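Selling Your Old Clothes Through Ziltby: Frequently Asked Questions

Last updated Dec 17, 2019

Can I really send you anything?

No. We take everyday clothes for adults, clean and in one piece. We don't take underwear, swimwear, school uniform or anything with a hotel's name on it. Fancy dress is allowed in October only, and we regret even that.

What does "clean" mean?

Washed after the last time you wore it. We mention this because people have asked whether "aired" counts. It doesn't. Nor does a squirt of something floral, which merely gives us two smells to deal with.

How do I get a bag?

Ask for one on your account page. The bag is free, the postage is paid, and it holds rather more than you'd think if you fold things. If you already have a sturdy bag at home, print the label and use that. Please don't use a bin liner. They split at the Ranlow depot, and then your cardigan spends Christmas with strangers.

Do I have to fold everything?

We can't make you. Clothes sent in a ball arrive as a ball, though, and the person pricing them is only human. A creased shirt looks like a cheap shirt, and it will be priced like one. For T-shirts, lay the thing face down, bring the sides in, fold the bottom up and turn it over, so that the neckline and its label end up on top. That lets us find the size without undoing all your good work. 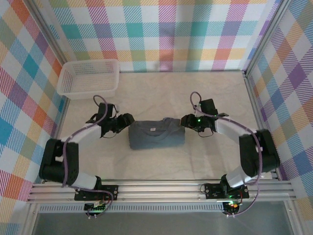
Neckline up, label showing. A happy sorter is a generous sorter.

Jumpers should be folded, never hung and never rolled. Jeans can be folded however you like, as they appear to survive anything.

My label has faded. Does it matter?

A bit. If we can't read the size we measure the garment and list it as "fits like a medium", or whatever it fits like. These sell more slowly. If you remember what it was, pin a note to it. Use a safety pin, not a dressmaking pin. Our sorters would like to keep their fingertips.

What if I've cut the label out because it itched?

Then you have our sympathy, and the answer above applies.

How much will I get?

Less than you hope. We pay you half of the selling price, once the item has sold and the buyer has had time to change their mind. Plain tops go for a few pounds. Good coats do well in December and badly in every month when you might feel like clearing out a coat.

We are asked a lot about what you originally paid for it. We believe you. It makes no difference.

Can I set my own price?

You can set a lowest price on up to 3 items per bag. Choose them with a cool head. We had a fleece on the site with a lowest price so brave that it was listed for 798 days, and it went home in the end to the same wardrobe it came from.

What happens to things that don't sell?

After two price cuts we write to you. You can have the item back (you pay the postage) or let it go to Bavley, the rag merchant we use, who turns tired cotton into wiping cloths. If you don't reply, we write again. If you don't reply to that, it's cloths.

You turned down my jacket. Why?

The usual reasons are moth, a broken zip, or a mark that you described as "barely visible" and we could see from the kettle. The reason is given on your account page next to the item. If you think we've got it wrong, use the appeal button. Deepika Bangera looks at every appeal herself and has been known to change her mind, though not about moth.

Do you sell Nyamweya?

Yes, when it turns up, and it doesn't stay long. There's an alert you can set on the site. Ringing us to ask whether any has come in today will not bring it in.

Is there a limit on how much I can send?

Our store room holds 1,000 bags and in the weeks after Christmas it fills quickly, mostly with gifts. We may ask you to hang on before posting. We will also never tell your aunt.

I've changed my mind and want my shirt back.

If it hasn't been listed yet, write to us with your bag number and we'll dig it out. If it has been listed, you can take it down from your account page and pay the return postage. If it has been sold, it belongs to somebody else now, and we can't give you their address so that you can talk it over with them.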